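Secção 4 do guia de arrumação de mesas partilhadas, Zurkside. Revisão: janeiro de 2019.

## 4. Tabuleiro de trabalho e recipientes

Aplica-se às mesas de tampo de madeira clara com tábua sobreposta. Referência da tábua: 3451. Referência da taça transparente de quatro lóbulos: 806.

1. Pousar a tábua sobre a metade inferior do tampo, sem fixação.
2. Limpar a tábua com pano seco. Não usar produtos à base de álcool.
3. Colocar a taça no centro da largura útil. Admite-se que ultrapasse a aresta superior da tábua.
4. Encher a taça apenas com rebuçados embrulhados individualmente. O monte não deve exceder a altura do rebordo.
5. Guardar as pens USB num recipiente próprio, separado da taça.
6. Deixar canecas e garrafas fora da tábua, na metade superior do tampo.

**Nota.** A taça com a inscrição HARIBO no rebordo pode ser usada com outros rebuçados. A inscrição não obriga a marca.

**Cuidado.** Não guardar peças impressas pequenas na taça. Confundem-se com os rebuçados e podem ser levadas à boca.

**Cuidado.** Fechar as garrafas antes de abrir o recipiente das pens.

Disposição da taça na mesa:
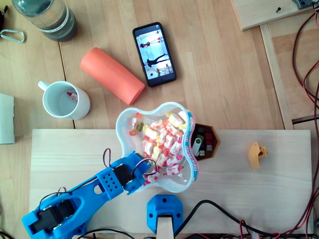
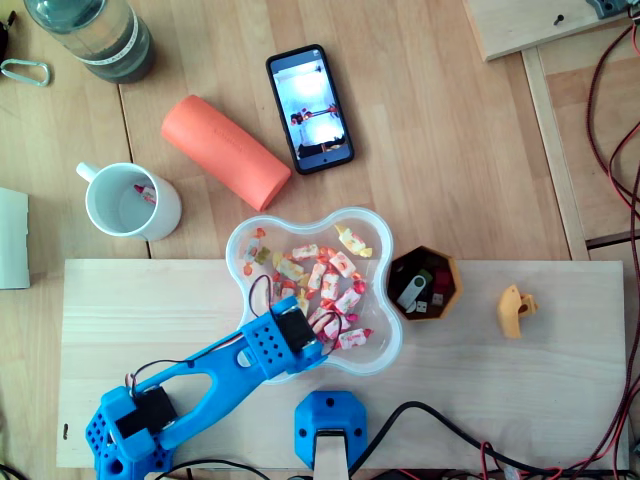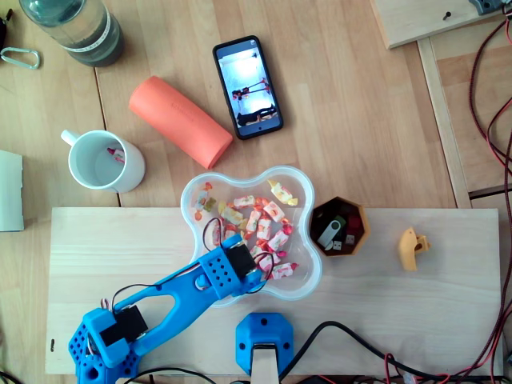 Wiebke Ehlers observa que o ponto 3 devia ser mais restritivo: com a taça apoiada em parte na tábua e em parte fora dela, o desnível faz deslizar os rebuçados para um dos lóbulos, e ela prefere recuá-la até assentar por inteiro. Pede ainda que o ponto 5 indique um recipiente com tampa, pelo menos nas mesas onde se bebe café. As duas alterações ficam registadas para a revisão de dezembro.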